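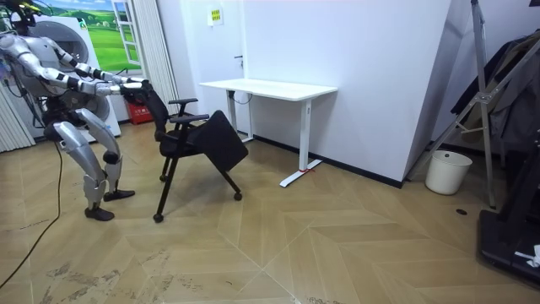
Since October the Bavudstead office has handed over the resetting of its shared rooms to a humanoid machine supplied by Brilard. I have worked in facilities at Wadaser for long enough to have moved most of the chairs in the building myself, and I was asked by several colleagues to set down what has changed.

The arrangement covers two rooms on the ground floor. Work begins at 8 in the evening, once the last bookings have ended. Chairs are moved back to the desks and the floor is left clear for the cleaners. Over the first period the log recorded 1641 chair movements, of which 1395 were completed without a member of staff stepping in. The remainder were mostly chairs on castors, which tend to turn when they are taken by the backrest.

No post has been removed. The evening shift has, however, become a different job. Ermira Georgiou, who leads it, now spends the first part of her evening checking the rooms for bags and trailing leads, and the rest on repairs that used to wait for weeks. She reports fewer sore backs on the team. She also reports that the shift is quieter than it was, and that two colleagues have asked to return to days for the company.

That second point deserves more attention than it has received. Moving furniture was dull work, but it was done in pairs, and a good deal of training took place during it. Dagný Nørgaard has proposed a shared half hour at the start of each shift — paid, and with no tasks attached — and I support the proposal.

The Lodhi building will be considered next. Staff there have asked to see the written terms beforehand, including who may stop the machine and who answers for damage. Those terms are still in draft.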